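Urholm Cotton Wrap Dress – Berry

We've been making the Urholm wrap dress for a good while now, and it's still the one we reach for when the weather can't make up its mind. It's cut from a soft cotton with a little weight to it, so it hangs nicely over tights in March and feels just as comfortable with bare legs later on. The sleeves stop below the elbow, there are 2 side pockets (deep ones!), and the tie is long enough to go round twice if you like a neater waist.
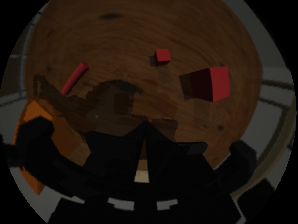

Reds on a round wooden table

Sizes run from 8 to 20 and the fit is fairly generous – if you're between sizes, do try the smaller one first. Wash it at 30 with similar colours, dry it on a hanger and give it a warm iron while it's still slightly damp.

Also in this range: the Jultel cardigan and the Grasso belt. Unworn dresses can come back to us within 14 days, with the labels still on, please.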